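List: household-waste
Subject: Re: Liner slipping into the bin when bottles go in
From: Mirko Testa
Date: 19 Sep 2022

Sharon Owino wrote:
> We use small round bins with a yellow liner folded over the rim.
> With bottles, the liner slides in well before the bin looks full.
> Would a bigger bag help, or should we crush everything first?

Sharon,

Fold depth matters more than bag size. On the ribbed Torvik bin I keep a wide cuff outside the rim. A short cuff creeps inward as soon as a bottle lands on its base and drags the film.
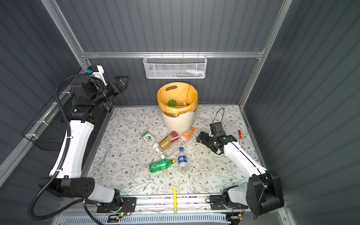 Push the liner down to the floor of the bin before the first item goes in. Trapped air under the film holds the load up, and the weight then hangs from the cuff. If your bin has a handle slot, let the air out there before you fold.

As for crushing: 600 ml bottles, yes, flattened lengthwise with the cap put back on. Without the cap they spring open again.

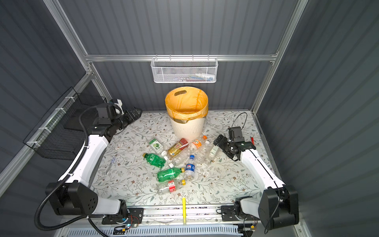
Mirko Testa

Sort before loading. Clear, green and amber plastic all go in one bag under the Emden rules, but drink cartons do not, and they are easy to miss in a pile. Bottles with liquid left in them get emptied first.

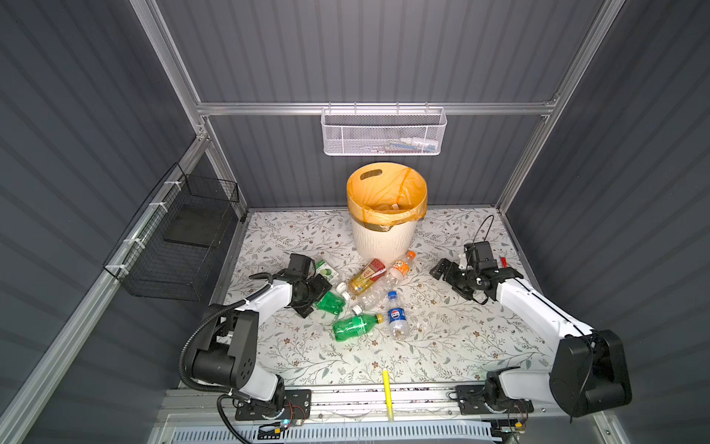

A band below the rim helps if it is snug. I have used the same one since December. Too tight and it cuts the film at the fold - too loose and it does nothing.

Load order: flattened bottles first, standing on end against the wall, then the small rigid ones in the gaps.

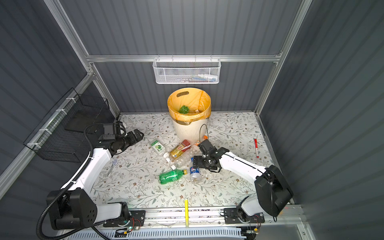

I change the liner when the top layer is level with the slot. Past that point the cuff starts to move whatever you do. The Bonatden bags stretch less than the Wivwood ones, at the same price here.

Mirko

Comments (3)

wrenfield: Caps on or off depends on your hauler. Ours wants them on.

S. Owino: Wider cuff works so far. Still looking for a band that fits.

dlk9: Does the 800 ml size flatten the same way? Mine crack at the neck.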